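Manaia Faulkner
4 Jul 2021

Spent my holiday Sunday reading failure logs from a simulated robot. Please hold your fireworks until the end. A thread.

The setup: one virtual kitchen, one virtual robot, 1,000 overnight runs of "go to the counter, pick up the thing, don't be weird about it." We call the build Edon. It passed 906 of them. My boss at Dindinine saw that number and sent a thumbs up.

I am paid to care about the other ones.

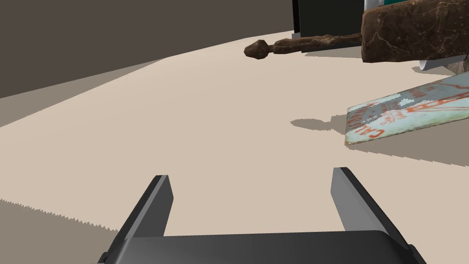 Most were boring. Gripper closes on air, gripper reports a grasp, robot carries its handful of air back to the start with tremendous care. Full marks for posture.

The cause was a timeout I wrote in April. If the finger sensor doesn't answer in 210 milliseconds, the code assumes everything is fine. I would like to speak to the person who thought that was a good default, but she's busy typing this thread.

Then there are 8 runs I don't find funny. In those the base started driving while an arm was still reaching. No stop, no warning, no line in the log. The interlock that should have blocked it was waiting on the same sensor, and had also been told everything was fine.

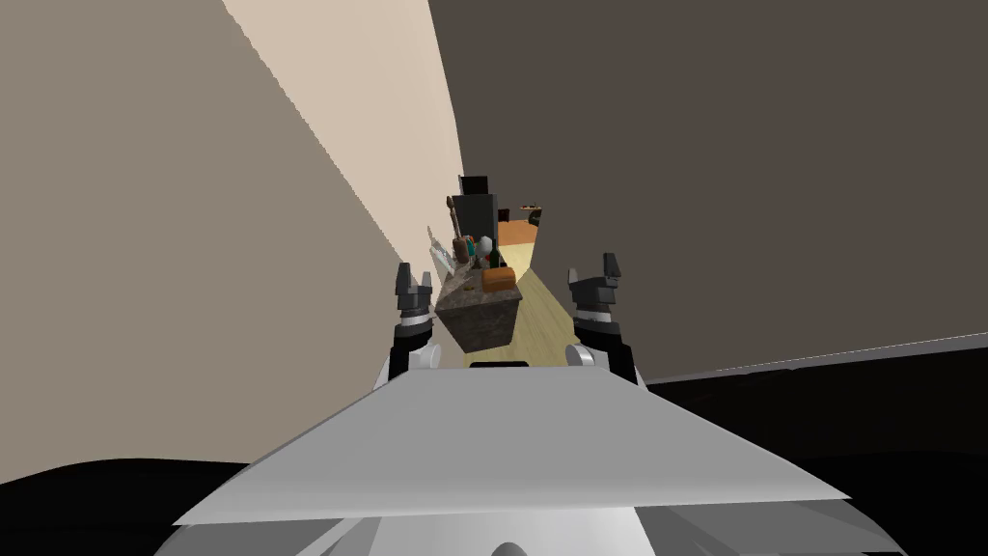 Daneshvar replied that the same thing bit them on real hardware in Vekville, and it cost them a doorframe and a week of meetings. They asked whether our interlock has its own signal path or just borrows the grasp one.

It borrows. As of tonight it has its own, and silence now means stop.

Rerunning the whole batch. The pass rate is going to drop and I've already drafted the email explaining why that's good news. It's on its fourth draft.

Anyway, check your timeouts. Happy Fourth.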